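The open day at Daneo's workshop in Plondau ran from ten in the morning until the sandwiches were gone. I went in May with a notebook and a bad attitude. I have been to a lot of these. There is a banner, there is a machine behind a rope, and there is a person in a company shirt who tells you the future is closer than you think.

The engineer who agreed to talk to me wasn't wearing the shirt. She asked me not to print her name, since she hadn't cleared the interview with the people upstairs, and she answered most of what I asked. We stood beside the bench the whole time because there were no chairs.

I started with the obvious question. Why toy bricks?

"They're cheap and they're hard," she said. "People think it's the other way around, that we picked something easy. A brick is small, it's slick, and if you grab it a little crooked it spins on you."

I said a four-year-old can pick one up.

"A four-year-old has had four years of practice and much better hands."

Fair enough, but a four-year-old also doesn't come with a press release. The handout by the door promised "two-handed dexterity for everyday tasks," and I read it back to her. She made a face.

"I didn't write that. What we have is two arms that can pick up parts on a table. On a good morning they can pass one across and press it onto another one. I'd be happy if the handout said that."

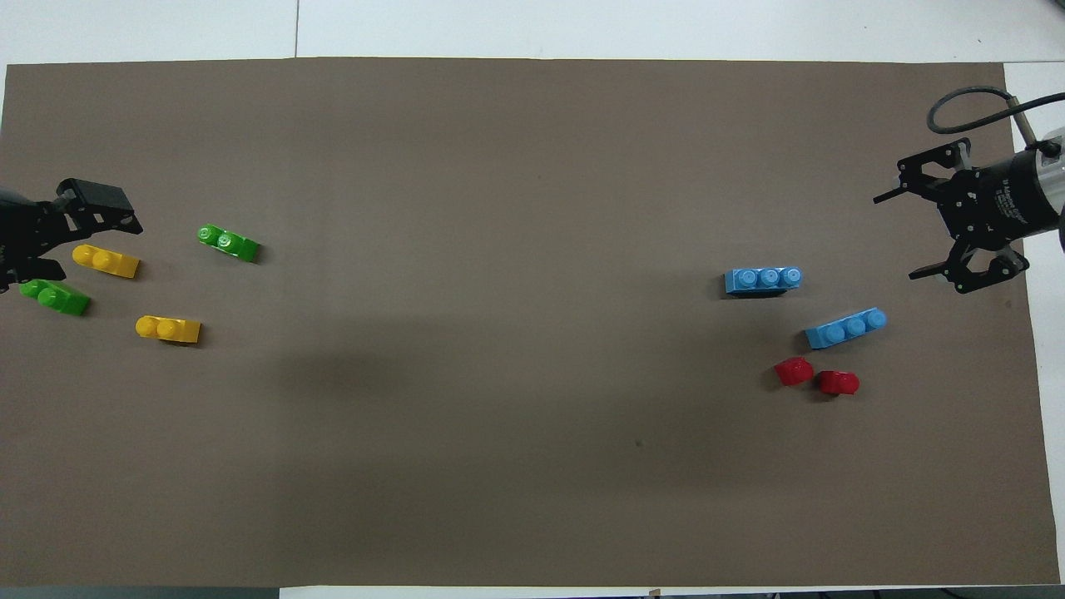

Workshop Visits

Each arm had its own bricks to deal with, green and yellow on the left, blue and red on the right, with plenty of bare paper in between. I asked if the sorting was the robot's work or hers.

"Mine," she said. "We lay them out before each run. If I dumped a bucket on the table you'd be here until supper."

That struck me as the most useful thing anyone said all day, and it wasn't on the handout.

I asked how many times the arms had done the full job, start to finish. She told me the team had logged 200 runs on the current setup. I asked how many had worked, and she looked over at the hallway before she answered.

"Depends what you call worked. If you mean the two bricks ended up stuck together and nobody touched anything, 13."

Thirteen out of 200. I wrote it down and showed her the page so there would be no argument later. She nodded. Most of the failures, she said, come at the moment of pressing. The grip is fine until something pushes back.

"Picking up is pretty good now. I'd put that in front of anybody. Putting together is where we lose them."

Then why hold an open day at all? She said that was a question for upstairs. Tirnelier, which put money into the project, wanted visitors to see something moving. Toivonen, the shop across the river that is supposed to get the first pair of arms, wanted to see it too, and sent people who stood with their arms folded for the better part of the morning. I liked them.

"They asked better questions than the investors did," she said. "They wanted to know what happens when the light changes. They wanted to know who resets it at night."

And who does?

"Right now, me."

I asked what she would say to someone at Toivonen who packs small parts for a living and is worried about these arms. She took a while with that one.

"I'd say come and watch it for an hour. I wouldn't tell them never. I don't know never. But I'd want them to see how much of my day is setting the table."

I told her the company would probably prefer a different answer. She said they could get one from somebody else, and went back to the bench, where a new group was already lining up with their phones out.

The handouts were still stacked by the door when I left. I took a second copy for the file. The line about everyday tasks is in bold type, and the number of runs doesn't appear on either side of the sheet. I have written to Daneo to ask if they plan to add it.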